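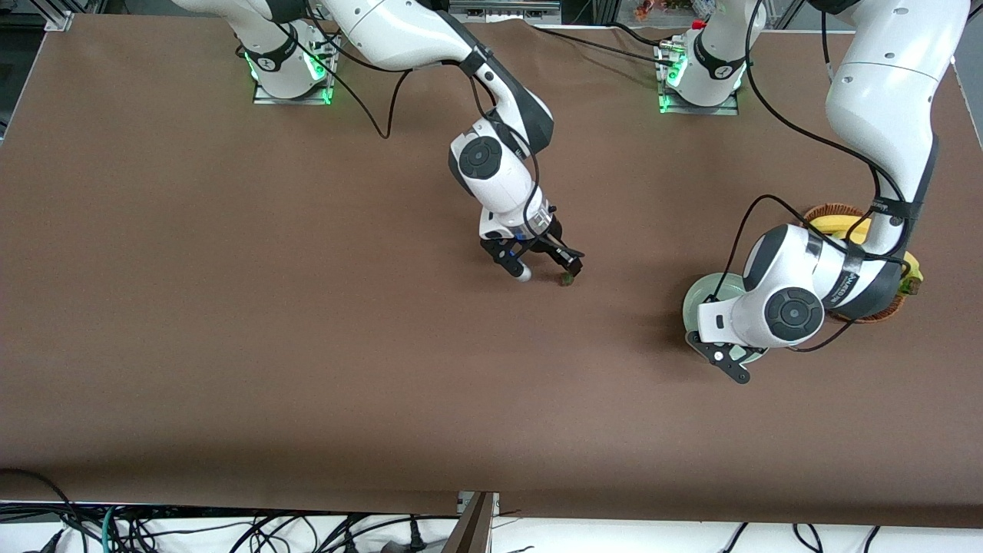

Two-arm table at the Erside lab, with a small dark green object held over the brown paper and a mint-green plate under the other gripper.

Gusosberg stall

The Gusosberg stall is a fault in two-arm tabletop robots where both arms stop dead in the middle of a job and keep holding whatever they were holding, while the status lights stay green. It's named after Gusosberg, the site where it was first written up, although I ran into it at Erside before I knew it had a name. I'm Delphine Szabo, I look after the tables here, and I've been the main editor of this entry since May (corrections are welcome, please use the talk page!).

Cause

Each arm sends a short "I'm alive" message to the controller, and the controller is supposed to raise an alarm when one goes missing. In the versions affected by the stall, the planner that shares out space between the arms can end up waiting on both of them at once. Left waits for right to clear the middle of the table, right waits for left, and the messages keep going out the whole time. So as far as the alarm is concerned everything is fine – the arms are powered, they answer, they just have nowhere they're allowed to go.

It shows up mostly in jobs where things get moved between a plate and a basket standing close together, because both arms want the same patch of air. We set the planner's keep-out distance to 200 millimeters, and with a plate and a fruit basket side by side that doesn't leave much to share.

Why it matters for safety

A stalled arm looks like a parked arm. It isn't one. The motors are still on, and if the planner gets its answer the move picks up where it left off, at full speed, with no beep or blink first. The worst case I know of was at Maladard, where a technician reached in to take a part out of a closed gripper and the other arm started up and caught his sleeve. He was fine, the sleeve was not, and the table was shut down for the rest of the month.

The lights are the part I'd complain about most. Green on those bases means "powered and no fault reported," and everybody I've ever trained reads it as "safe to touch." I did too, my first year!

Detection

The log is the quickest place to look. A stall appears as code 219 repeated over and over with the same joint positions after it. One or two of those in a row is normal traffic. Lindgren, who make the controller we use, added a timer in a later release that trips after 2000 milliseconds without movement during an active job, and it does catch most stalls, though not the ones where an arm is creeping very slightly.

Clearing a stall

Press the emergency stop before anything else, even if the arms look asleep. Wait for the brakes to click on both sides. Whatever is in the gripper can stay there until power is off, and on our tables the fingers then have to be opened by hand. Restart the job from the beginning – resuming from the middle brought the stall straight back for us more than once.

See also: Deadlock; Emergency stop; Keep-out zone; Shared workspace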